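Skiltden corner shop to stay open after residents buy the lease

The last grocery shop in Skiltden will keep its doors open after all, and by the look of the line outside on the first morning under new ownership, plenty of people are glad of it.

The shop on Strachan Road had been due to close at the end of April, when the couple who had run it for 18 years retired to be nearer their grandchildren. No buyer came forward over the winter, and for a while it seemed that anyone in the village who wanted a pint of milk would have to take the bus to Dalholm, 11 miles away, and wait most of the morning for the one coming back.

What happened instead began with a notice pinned up in the post office window, inviting anyone interested to come along for tea and a talk. So many turned up that the meeting had to be moved across the street to the church hall, and by the time the cups were washed there was a plan on paper — villagers would buy shares at a price most households could manage, and the shop would belong to everyone who put something in.

The share sale raised enough to take on the lease, with $3,447 left over for a new refrigerator and a proper repair to the front step, which has been tripping people up for longer than most of them care to remember. Eight part-time staff have been taken on, several of them teenagers in their first job, and the opening hours have been stretched to 7 p.m. so that people coming home from work in Dalholm can still pick up something for supper.

Regulars will find most things where they left them. The bread still comes over from the bakery in Orau before breakfast, the newspapers are still by the door, and the candy is still kept within easy reach of small hands, much to the despair of parents on the walk home from school.
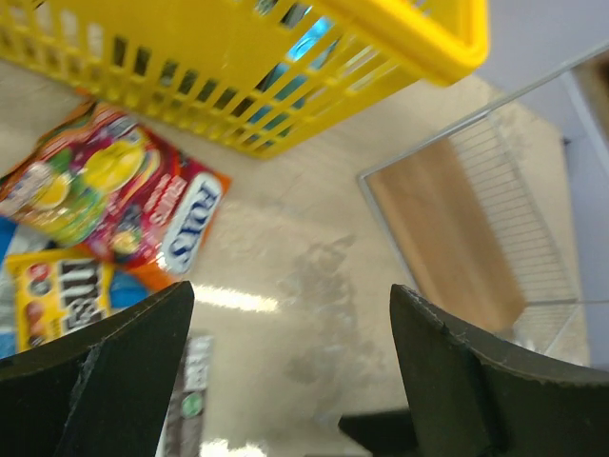

There are a few changes on the way, too. A shelf by the window has been set aside for eggs, jam and vegetables from local gardens, and a delivery round for older residents will start next month, with orders taken by phone until noon. Anyone who missed the first share sale can still put their name down at the counter, where there is also a box for suggestions — the most popular so far being a request for better coffee.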